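Printing circle: what we learned in the first season

The lino printing circle at Falau has finished its first season, and I was asked to write a few lines for those who could not come, and for those who think of joining in November. I will try to be practical.

We met in the small room in Saltum, from seven in the evening until the last person had cleaned the roller. Masanobu Miyazaki led the evenings. He learned printing from his aunt and he is very patient, also with people who cut away the wrong side of the line. I did this on two evenings. In lino you remove what must stay white, and what you leave standing will take the ink. It is easy to say and difficult to remember when the knife is already moving.

Ink was the first large discussion. Some of us prefer the oil ink, which has a deeper black and dries slowly. Others like the water ink because it can be cleaned in the sink. For the winter we will keep to water ink on normal evenings and use oil ink only when we print cards for the sale.
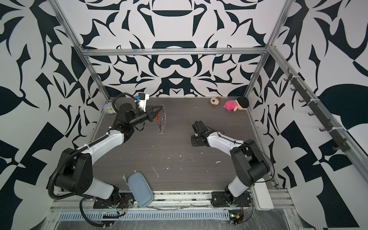 Can I join if I have never held a cutting tool?

Most of us had never held one either. The first two evenings are for beginners, and tools can be borrowed from the cupboard. You only need to bring an apron and a piece of soft cloth.

Please warm the lino before you cut. Half an hour on a radiator is enough, and then the knife goes through it as through cold butter. Old lino becomes hard and breaks in crumbs at the edges of a thin line, so we now write the month of buying on the back of each roll. Cut always away from your other hand. We have used more plasters this season than I want to put in a newsletter.

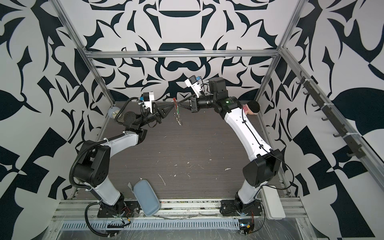

The paper we bought from Furukawa was a good choice. It is thin but strong, and you can print it with the back of a wooden spoon if the press is taken. We bought 200 sheets and there is a small pile left, which I have put on the upper shelf, lying flat. Please do not roll it. The thicker paper is for practice only and it has to be a little damp, otherwise the black comes out grey and spotted. 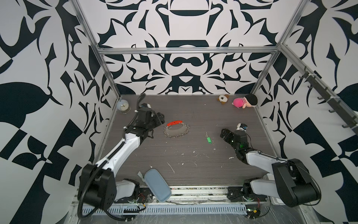

At the spring sale we shared a table with the bookbinders from Sultetti. We sold 223 cards, more than I had hoped for, and the money will pay for a second roller and new blades. The cards with birds went first. My own lighthouse was less popular, but I still like it.

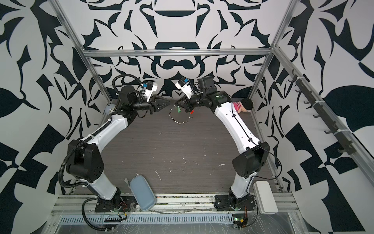

For the coming season Masanobu wants to work with larger designs in one colour. He asks us to think of black and white as equal partners, so that the paper is as much a part of the design as the ink. Many beginners draw a small motif in the middle and leave a wide empty border. The walls here, with their black leaves and scrolls on white, show the other way: big curling shapes which go over nearly the whole surface. If you squint, you can read the white parts as shapes too. Try a corner of such a pattern in your sketchbook before you cut anything, and fill the black parts in completely with a brush.

If you have tools from the cupboard still at home, please bring them back before we start again. The narrow gouge with the red handle is missing.

Sizwe Mofokeng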